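April 14, 2020

Day whatever of running an inn with no one in it. I took one reservation call this morning and it was a man asking whether he could cancel a reservation he'd already canceled. I told him he could. He seemed pleased, and it brought the morning's total of satisfied customers to one.

The Mersha House has stood on this corner in Pekport since 1810 and has, according to the brass plate, "never closed its doors." I've been looking at that plate a lot. The doors are closed. I suppose you could argue they're only closed in the sense that they're shut, and locked, and have a sign taped to them.

Spent the middle of the day on the website, where we are still "just minutes from the ferry landing." The ferry isn't running. We are also "steps from the shops on Brudetti Street," and the steps are all still there. I took out the line about the breakfast buffet and then put it back, then took it out again and wrote "breakfast served to your door," which commits me to something I haven't worked out. Seven rooms, two flights of stairs, one bad knee. Adanech Yilma says I should get a dumbwaiter. She said it in the voice she uses when she knows I'll look up the price, and I did, and we won't be getting a dumbwaiter.

The booking system people at Grulix sent an email with the subject line "We're in this together," and attached the monthly invoice. $95, same as ever. I wrote back asking if we might be in it together at a discount. No reply yet.

Ran the taps in every room, flushed everything, opened the windows on the harbor side. Room 4 still smells like the couple who fried fish on a camp stove in February. I stripped the bed in there for no reason and made it again with better corners. If anyone ever does check in, they'll be sleeping in the finest bed on the coast and won't notice.

Adanech called after lunch to go over the May bookings. Most have moved to fall, two want refunds, and the wedding party has gone quiet – I don't like it when a wedding goes quiet. We've got a little over $2000 of deposits to sort out. She thinks we should offer credit first and give the money back to anyone who grumbles. I think we should just give it back, and then she asked me with what.

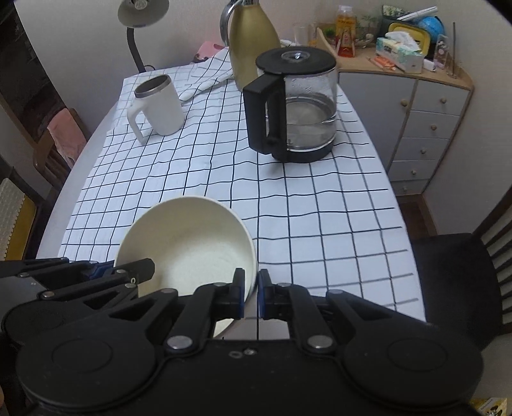

How long do we hold a room for a guest who has moved their dates and won't name new ones? Until the end of next May, at the rate they first paid, and after that we send the deposit back and wish them well.

I typed that up for the website before either of us could change our minds. Adanech wanted "warmly" in front of "wish them well." I said it was a policy and she said it was an inn. It's in there now, and I still have to call the bride's mother.

Contact the Mersha House | © 2020 Mersha House, Pekport | Back to top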